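The Cider Situation

I should say up front that I did not plan to own a press. I planned to own one apple tree, which came with the house, and to ignore it in a friendly way until one of us died.

Then Mortimer Doucet from the end of the road sold his place and gave me his press on the way out. I say gave. He backed it up my driveway on a trailer at seven in the morning, shook my hand, and was in another state by dinner. It is cast iron and oak and weighs more than my first car. It has a crank that will take a knuckle if you look away.

So now I make cider. Hard cider, because if I'm going to wash that many apples I want something at the end of it that I can drink slowly while sitting down.

The first year went badly and I won't go over it again, except to say that bread yeast is for bread. The second year I bought 400 pounds of mixed seconds from the Sastham orchard, which sounds like plenty until you press them and find you're mostly the owner of a very large pile of wet pulp. The deer were thrilled. My wife's compost bin has not been the same since, and we've agreed to stop talking about the wasps.

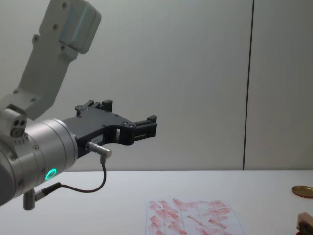
This past fall I doubled up and got 800 pounds. I also got picky. The last batch was all sweet dessert apples, and it fermented out into something with the personality of tap water. You need tannin, and you need acid, and the apples that have those things taste terrible raw, so most orchards around here pulled them out years ago. Sastham still has one row of crabs behind the packing shed that they use for pollinating. I asked if I could have the fruit and the kid at the counter looked at me like I'd asked for the gravel.

I ended up with 13 percent crabs by weight, picked by me, on a ladder, in the rain. Next time I'd go higher. The juice came out the color of strong tea and made the sides of my mouth try to meet in the middle.

For yeast I split the batch. Half went wild, meaning I did nothing and hoped. The other half got a packet Asger Grímsdóttir pressed on me at the Brøndum swap meet, with the instruction to keep it cool and leave it alone. Asger has been at this a long time and believes most cider is ruined by people lifting the lid to check on it. I have never felt so seen by a man holding a turnip.

I kept both carboys in the back stairwell, where it stays cold enough that the dog won't sleep there. I lifted the lid twice. Fine, four times.

The wild half stopped at a gravity I'd have been happy with and then, three weeks later, started again at two in the morning with a noise like somebody gargling in the wall. I have named it Dustness, after the street, and also after how it tastes. There's a dry, old-barn thing going on that I like more with each glass, though I realize that could be the glasses.

The Asger half is cleaner. It's sharp up front, a bit of orange peel, and then the crabs come in and tidy up. I'm calling that one Canda, which was supposed to say Candor, but my handwriting on wet labels is what it is and I'd already done 18 bottles.

Both of them are in the basement now. I primed them lightly and I'm told they'll be ready in December, or that I should wait until spring, depending on who you ask and how much cider they have left of their own. I've put an old blanket over the crates in case one goes off.

If anyone local wants pulp, I still have pulp. Bring your own bucket, and park on the street. The driveway is where the press lives.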